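Breltovex – corpus de relevés de surface pour le marquage temporaire au sol et sur plan de travail

Fiche de données et notes d'utilisation

Résumé

Breltovex rassemble 364 fiches de relevé consacrées aux rubans adhésifs de masquage posés sur des surfaces intérieures : sols lissés, plateaux peints, panneaux mélaminés, carrelages. Chaque fiche consigne le support, le ruban, les conditions de pose, la durée de maintien et l'état de la surface après retrait. Le corpus a été constitué pour comparer des protocoles de pose et de retrait dans des ateliers, des salles d'exposition et des locaux en cours de rénovation. Il ne contient aucune mesure normalisée de pelage et ne remplace pas les essais du fabricant.

Contenu de l'archive

Le répertoire principal comprend 3 tables au format CSV, encodées en UTF-8, avec le point-virgule comme séparateur et la virgule comme séparateur décimal.

releves.csv – une ligne par fiche, identifiant unique dans la colonne id_releve.
supports.csv – description des supports, avec le type de finition, l'année de la dernière mise en peinture si elle est connue et le code du site.
rubans.csv – références internes des rubans, largeur nominale, type d'adhésif, couleur déclarée.

Les jointures se font sur id_support et id_ruban. Un support peut apparaître dans plusieurs relevés. Un ruban retiré du catalogue interne conserve son identifiant, qui n'est jamais réattribué.

Champs principaux de releves.csv

id_releve : chaîne, préfixe R suivi de chiffres.
site : RET (Retville) ou HAL (Haltosden).
preparation : aucune, depoussierage, degraissage.
duree_h : durée de maintien en heures, de la fin de la pose au début du retrait.
superposition : booléen, vrai si un ruban en recouvre un autre sur au moins une partie de sa largeur.
angle_retrait : angle visé par l'opérateur, en degrés. Valeur déclarative.
residu : échelle ordinale de 0 à 3.
arrachement : booléen, vrai si de la peinture ou du vernis est parti avec le ruban.
remarque : texte libre, en français.

Les valeurs manquantes sont codées par un champ vide. La valeur zéro a toujours le sens de zéro, y compris dans duree_h, où elle correspond à un retrait immédiat.

Échelle de résidu

0 : aucun résidu visible ni perceptible au doigt.
1 : voile perceptible au doigt, éliminé à sec.
2 : résidu visible, éliminé avec un chiffon et de l'eau savonneuse.
3 : résidu nécessitant un solvant ou une action mécanique.

La cotation est faite à l'œil nu, sous l'éclairage habituel du local. Une loupe a été utilisée à Haltosden pour une partie des supports brillants ; les fiches concernées portent la mention « loupe » dans le champ remarque.
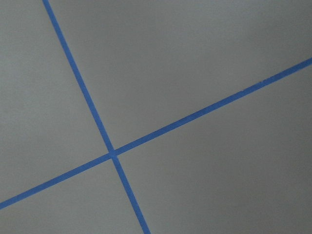

La superposition est le facteur le plus mal documenté dans les versions antérieures du corpus. Elle était alors notée uniquement lorsque l'opérateur la jugeait gênante, ce qui a produit une sous-déclaration nette. Depuis la version 2, toute zone de recouvrement est consignée, y compris un croisement simple comme celui de deux bandes bleues étroites posées en X irrégulier sur un fond gris mat. Un croisement de ce type donne lieu à une seule fiche, avec superposition = vrai, et les deux rubans sont listés dans l'ordre de pose s'il est connu. Si l'ordre n'est pas connu, le champ ordre_pose reste vide ; il ne doit pas être déduit après coup. Le retrait commence par la bande supérieure lorsque le recouvrement permet de l'identifier.

Protocole de pose

Le ruban est déroulé sans tension excessive, puis marouflé à la main ou à la spatule souple. Le mode de marouflage figure dans la colonne maroufl. Les extrémités sont coupées et non déchirées, sauf mention contraire. Pour les supports peints, un délai minimal de séchage est exigé avant toute pose ; il est repris de la fiche technique de la peinture et reporté dans supports.csv.

Les poses effectuées en janvier à Retville l'ont été dans un local non chauffé la nuit. L'adhérence initiale y est plus faible sur les plateaux mélaminés et plusieurs bandes se sont soulevées aux extrémités avant le retrait prévu. Ces fiches sont conservées, avec la valeur froid dans la colonne drapeau. Il est conseillé de les exclure de toute comparaison entre sites.

Protocole de retrait

Le retrait se fait d'un geste continu, en rabattant le ruban sur lui-même. L'angle visé est proche du repli complet pour les supports fragiles et plus ouvert pour les sols. En cas de rupture du ruban, le retrait est repris depuis l'extrémité opposée et le nombre de ruptures est noté. La cotation du résidu intervient avant tout nettoyage. Une fiche cotée après nettoyage est invalide et doit être versée dans le dossier rejets.

Contrôle de cohérence

Le script verif_releves.py signale les identifiants dupliqués, les durées négatives, les codes de site inconnus et les fiches où arrachement est vrai sur un support brut. Il ne corrige rien. Les anomalies restantes dans la version publiée sont au nombre de 8, toutes liées à des supports dont la finition a été modifiée entre deux relevés. Elles sont énumérées dans anomalies.txt.

La double cotation a été pratiquée sur une partie des fiches de Retville. Les désaccords portent presque toujours sur la limite entre les niveaux 0 et 1. Pour une analyse prudente, regrouper ces deux niveaux.

Limites connues

Les sols lissés sont surreprésentés par rapport aux supports peints. Les rubans à adhésif caoutchouc n'ont été posés qu'à Haltosden, et l'effet du site ne peut donc pas être séparé de celui de l'adhésif. L'hygrométrie n'a pas été relevée. La couleur du ruban est celle de l'étiquette du rouleau et n'a fait l'objet d'aucune mesure – elle ne doit pas servir à identifier un type d'adhésif.

Maintenance

La structure des tables est maintenue par Vaida Ots. Les relevés d'Haltosden ont été saisis et relus par Ingrid Montoya. L'ancien format Alcantara, à table unique, n'est plus mis à jour ; le script conv_alcantara.py permet de convertir les fichiers existants, à l'exception du champ ordre_pose, absent de ce format.

Toute correction doit indiquer l'identifiant de la fiche, la valeur actuelle, la valeur proposée et la source de la modification. Les corrections de cotation sans relevé papier correspondant ne sont pas intégrées.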